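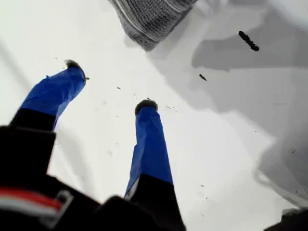

Fig. 1. Wrapped gripper fingers, spread, with the cloth at the far side of the board.

Mar 30, 2026
By Wilma Drummond, with Wing-sze Wan

Section 4. Finger wrap and first cloth contact

Complete Section 3 (joint zeroing) before starting. The steps below assume the Fairweather arm kit fitted to the Kedcombe board, as issued to the Rirkedport workshop. Builders at home may use any flat white board of similar stiffness.

4.1 Wrapping the fingers

1. Switch off the servo supply and unplug it at the wall.
2. Open the gripper by hand until the fingers stop moving freely. Do not force it further.
3. Wipe both fingers and let them dry.
4. Wrap each finger in blue tape, working from the black base towards the tip. Leave the tip exposed.
5. Press the overlap down along its whole length. Small creases are acceptable on the shaft.
6. Check the top edge of the wrap. A lifted flap will catch on knitted fabric and must be trimmed or replaced.

Note: dark crumbs on the board show up in the overhead view and can be taken for part of the cloth. Brush the board down before each run.

4.2 Placing the cloth

7. Lay the cloth flat near the middle of the board. Striped cloth is preferred, as the stripes make a twist easy to see.
8. Check that the board clamps are tight. Movement at the board edge appears as an error at the fingertip.
9. Restore power and run the file contact_399. The upper arm should come down slowly onto the far part of the cloth and hold.
10. Bring the lower arm up to the near edge and stop it short of the fabric.
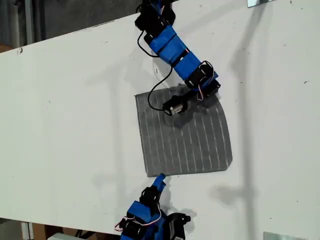 Photo: Pin-yu Tang / Skasness build notes

11. With both arms holding, look at the cable on the upper arm. It should hang in a wide loop clear of the links. If it is pulled straight in any pose, release it at the wrist and allow more slack.
12. Inspect the thin red and white wires at the joints of both arms. Re-dress any that lie between two moving parts.

CAUTION: keep hands off the board while the servos are powered. The arms hold position under load and will drop if the supply is cut.

4.3 If the cloth shifts

A slight lift at one corner under the gripper is within limits. If the whole cloth slides, raise the contact height by 2 mm and repeat from step 7. Wen-hsiung Kao's December settings used a lower height and should not be loaded on this version - they were written for bare fingers.

Replace the wrap after three sessions, or sooner if the tape turns at the base. Record the change on the log sheet and go on to Section 5.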